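Reading time: 5 min

Posted in January, by the author of this blog

We use cookies to remember your preferences. By staying on this page you agree to that.

Two Thousand Tries at a Piece of Cloth

I promised a few of you back in the fall that I would write up how the cloth work was going, and then I let the holidays swallow me whole, so please accept this long post as an apology. Get a cup of something. I did.

For anyone new here, I spend my working days at Gindero, where we are teaching a robot arm to handle soft things. The project is called Markix, after a suggestion on a whiteboard that stayed up so long it became the name. The learning part of it needs examples, lots and lots of them, and an example for us means a person guiding the arm through a task from start to finish while the computer records what the little camera at the wrist sees and how every joint moves. Our target for this round is 2000 of those. When I first heard the number I thought it sounded rather grand. By the second week I thought of it mostly as a number of times I would be reaching for the same corner of the same cloth.

And oh, cloth! I came to this from rigid parts, where a block is a block and it sits where you left it. You put it down, you go to lunch, you come back, and it's still a block. A cloth is a different shape every time you let go of it. You pinch it a finger's width further along and the whole thing hangs another way, and the fold you were so pleased with slides off to one side. I've gained a lot of respect for anybody who has ever folded towels for a living, and I've become very picky about my own linen closet, which my family finds hard to live with.

The routine goes like this. I set the cloth down in a starting position, open the jaws, start the recording, and bring the arm in toward an edge. Then it's pinch, lift, carry over, lower, release, and stop the recording. If I fumble the pinch and recover, I keep the take, with a note. If I fumble it and make a mess, I mark it as a failure and keep that too, in a separate folder. In the early days I threw the bad ones out, and I still wince when I think of how many useful recoveries went with them.

The starting positions matter more than anything, and this is where I was lazy at first. Left to myself I lay a cloth down neatly. It's how I was raised. So my first batch was full of nice square cloths, all in the middle of the table, and when we trained on it the arm was lovely with nice square cloths in the middle of the table and quite lost with anything else. So now I make myself be untidy. Some starts are flat, some are rumpled along one side, some have a corner tucked under, and plenty are off toward one end of the table so the arm has to reach.
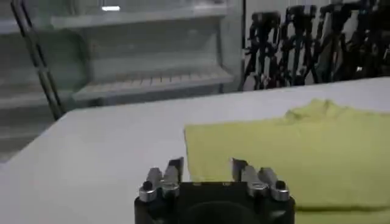
One reader, Jõgi, wrote in after my last post to ask whether all this mess was really needed, and whether I couldn't record 70 very clean examples and have the software shift and twist them into the rest. It's a fair thing to ask, and Jõgi went on to say that it had worked well enough for picking up boxes.

I've turned that over a good deal on my walks. For boxes I think I'd agree. With fabric, though, you can turn the picture sideways or brighten it all you like, and you still have the same wrinkle in it, pulling the same way when the fingers close. What the arm needs to meet is a new wrinkle, and so far the only way I know to get one is to pick up the cloth and drop it. We do stretch our recordings a little with small changes to color and brightness, and that helps when the light shifts, but it doesn't stand in for the dropping.

There's another thing I've been learning, and it's about me more than the arm. I get faster. By late afternoon my hands know the motion so well that I dive in for the edge without lining up first, and the recordings from four o'clock look like the work of a different person from the ones at nine. The computer has no idea that I'm in a hurry to get home. It just learns that sometimes one dives. So I've set myself a rule of stopping after 2 hours, getting up, and doing something else before I sit down again – usually the notes, which I'm always behind on.

I also talk to the cloth. I'd like to say that was a joke. Luckily we don't record sound.

As for the notes, I keep them very plain these days. Each take gets the starting shape, which edge I went for, and whether the fold came out. I used to write little essays ("nice approach, bit wobbly at the end") and they were a delight to write and no help to anybody who wanted to sort through them later. If you're starting a collection of your own, settle on your handful of words before the first take. I changed mine partway through and lost a whole Saturday to going back over the old ones.

The folks I met at the Brurcombe meetup asked about using more than one cloth, and yes, that's coming. I want a thicker one, something with a pattern, and something slippery that I already know I'm going to dislike. For now I'd sooner have the one cloth done properly, with all its moods, than a little bit of everything.

I'll write again when the full set is in and we've trained on it. In the meantime, if any of you have worked with thin fabric and found a good way to pinch a single layer without grabbing the one beneath it, please tell me in the comments. I've tried coming in low and I've tried coming in at a slant, and I still pick up both layers more often than I'd like.

Enjoyed this post? Sign up for the newsletter and get the next one by email.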